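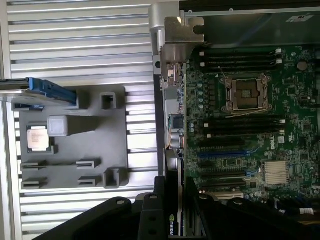 9 Feb 2021 – fee logger, restart of the whole thing. Mempool has been packed since the price jumped and our estimates are junk again. Two estimators running side by side now, Cledeo (ours) and the stock one that comes with the node. Both were fine in November when blocks were half asleep at night. Not fine now. Erka took forever to catch up after the resync, block checking is mostly hashing and signatures, so a lot hangs on a chip no bigger than the one lying in its pocket in the gray tray, silver lid, green edge. And then on disk. Database cache was still at the default, which I had forgotten, my own fault. Raised it, restarted, much better. Write down the settings next time!!

What we want to know: if you ask for "confirm within 2 blocks" at time t, what rate comes back, and what rate would have been enough. Sounds simple. The trouble is "enough" – you only know it afterward from what got mined, and some of what got mined was paid for by a child transaction. So the cheap parent looks like a bargain and it wasnt. Have to score parent and child as a package. The old script did not do this. All November scores are therefore too harsh on both estimators, don't quote them.

Package scoring now in. Checked by hand on one block with a long chain of consolidations, came out right apart from one where the parent was already in the previous block. Fixed (I was looking the parent up by txid in the wrong table, stupid).
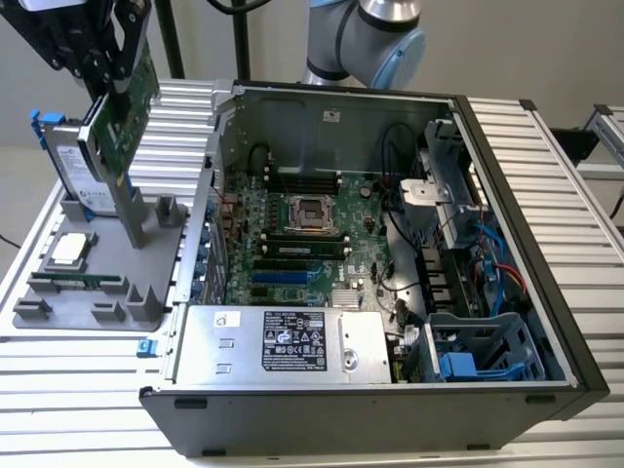 Next thing. Withdrawals from Citora. They batch, one big transaction with a long list of outputs, and they pay well over the odds for it every time. Highest one last night paid 818 sat/vB when the bottom of that same block was 59. Nobody needed to pay that. My guess is a fixed multiplier on somebody's estimate, and the estimate itself looks at recent blocks, which already contain their own overpaid batches. So it feeds itself. Can't prove it from outside. But a plot of their rate against the median of the blocks before it would at least show whether the multiplier is steady.

Teemu Kauppinen thinks it is simpler, a person types the number in and leaves it there until support complains. Possible. The rate does stay flat for hours and then steps. He wants to split the log by step and see if the steps land on office hours. OK, cheap to do, will do that first and then the plot.

To be fair to them, overpaying on a batch is not crazy. Cost gets shared across all the outputs and a stuck batch is a bad day for everybody in it. Still, it drags the estimators up for people sending one small payment.

Timestamps: the logger box and Erka disagreed on the time. Offset was 29 seconds, logger ahead. Matters a lot here since a block can come in between. Turned time sync on for both, checked again an hour later, no visible gap. Everything logged before the fix needs the shift applied. Have NOT done that yet. Raw files stay as they are, shift goes in the loader.
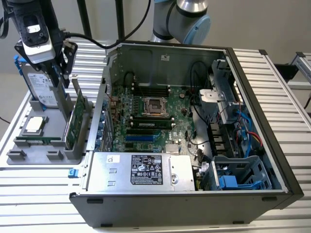
Also the mempool size limit. Stock limit drops the cheapest stuff when full, and then our view of the bottom of the queue is wrong, we see a floor that is really just our own memory limit. Raised it on Erka. The second node (Pons) left at the default on purpose so we can compare what each one sees. First impression – the top of the queue is the same on both, no surprise, miners take from there. The bottom is very different. Pons has a minimum fee that jumps about whenever it evicts and then decays. Anyone running a wallet off a node like that gets told their low-fee payment is not accepted, while another node would happily relay it.

Cledeo reads only from Erka for now. Later from both, maybe.

Weekend numbers vs weekday: not touching this until the clock shift is in. Looks like there's a dip, everyone says there's a dip, but the sample is short and one slow run of blocks can wipe it out.

Idea for the low end: skip the estimate completely, just report the depth of queue in front of you at a given rate, in blocks. People can decide for themselves. Easier to check too. The catch is new arrivals with higher fees, which keep pushing you back, so depth is a best case only. Would have to say so in big letters.

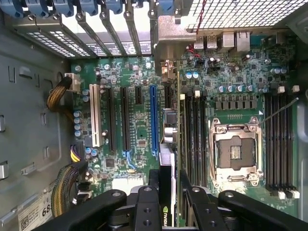
If a payment goes out too cheap and sits there, is the money lost?

The coins stay where they are until the transaction is mined, so the sender still controls them. If it was sent with replace-by-fee switched on, bump it. If not, the receiver can spend the incoming output with a fat fee and pull the parent along, or both just wait. Nodes drop it after a couple of weeks by default, though anybody can rebroadcast it. (Putting this here as it gets asked every time we show the plots, will copy into the readme.)

Left to do:
clock shift in the loader, then rerun scores
Citora steps vs office hours (Teemu)
multiplier plot
write down cache + mempool settings for Erka, in the repo and not on a sticky note
ask for a bigger disk, the log is growing faster then I planned

Logger left running overnight, both estimators on, polling once a minute. Old scores moved to a folder called bad.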